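Getting more life out of washcloths and makeup sponges

Comments (8) Shares 65

Quick one, dinner's on. Verna Ferreira asked in the comments how I keep face cloths from going sour in the bathroom. Short answer – don't leave them in the bathroom.

Cloths. One per day, then in the wash. Warm, no fabric softener, it leaves a film and then the cloth just pushes water around your face. If they already smell, soak in a bowl of hot water with a scoop of washing soda, an hour or so, then wash like normal. Dry all the way. Over a door is fine, folded over the faucet is not.

Sponges. Bar soap beats the fancy liquid. I bought the Zokik sponge cleaner back in February, used it twice, went back to the bar. Wet the sponge, rub it on the soap, squeeze, rinse, do it agian till the water's clear. Never put it back in the case damp. Torn or spotty – toss it.

Brushes. Bristles down while washing, keep water out of the metal part or the glue lets go. Lay flat on a towel with the heads hanging off the counter edge. No hair dryer.

Soap dish. Needs holes. The Grenura one I have drains okay, but a rubber band stretched over a old saucer does the same job for nothing. Bar lasted me nearly four weeks longer than usual.

Headbands – same wash as the cloths, in a mesh bag. Hooks and velcro closed first or they eat everything else in there.

Will do razors next time, somebody remind me.

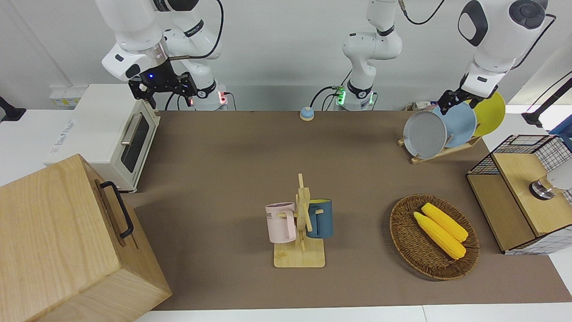
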